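Why Does Metal Feel Colder Than Wood?

Try this right now, before you read any further. Put one hand on something wooden, like a table or a door. Put the other hand on something metal, like a radiator that's switched off or the leg of a chair. Which one feels colder?

Nearly everyone says the metal. So here comes the strange part: if both things have been in the same room all night, they are exactly the same temperature! You could check with a thermometer and the numbers would match. Your hands are telling you a fib.

So what is going on?

Your skin isn't a thermometer. It can't read the temperature of a table or a spoon. What it notices is how quickly heat is leaving you — and you are a very warm thing. The inside of your body is at 37 degrees Celsius, and a comfy room might be 22, so heat is always trying to get out of you and into whatever you touch.

When you touch wood, a little heat goes into the top layer and then more or less gets stuck. Wood is bad at passing heat along. The patch under your palm soon warms up, and after that not much more heat leaves your hand.

Metal is brilliant at passing heat along. The heat from your hand rushes in and spreads out through the whole piece, so the patch under your palm stays cool and keeps on taking more. Your skin notices all that heat zooming off and shouts "Cold!" to your brain.

Scientists call things like metal conductors of heat. Things like wood, wool, cork and plastic foam are insulators.

Inside the metal

Everything is made of tiny bits called atoms, and they are always jiggling. Warm atoms jiggle more than cool ones. In wood, the jiggle is passed along slowly from neighbour to neighbour, like a whisper going down a long queue. Metal has a secret weapon: even tinier bits called electrons, which can whizz about between the atoms and carry the jiggle with them. They're super-fast messengers! 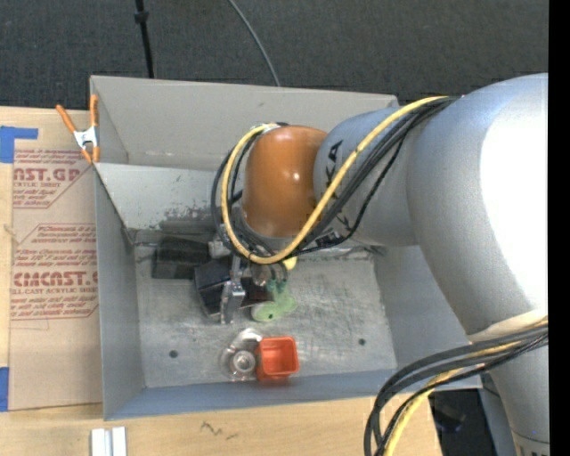
A metal bin on a wooden tabletop. Which would feel colder to touch?

Have a go: the ice cube race

You will need 2 ice cubes the same size, a metal baking tray and a wooden chopping board. Leave the tray and the board side by side for an hour so they end up at the same temperature. Feel them both and guess which one will melt ice faster. Then put a cube on each and watch.

Lots of people pick the wood, as it feels warmer. But the cube on the metal wins, usually by miles! Heat from the tray races into the ice just as quickly as it raced out of your hand.

Now have a look in the kitchen. Why might a saucepan have a metal bottom and a wooden or plastic handle?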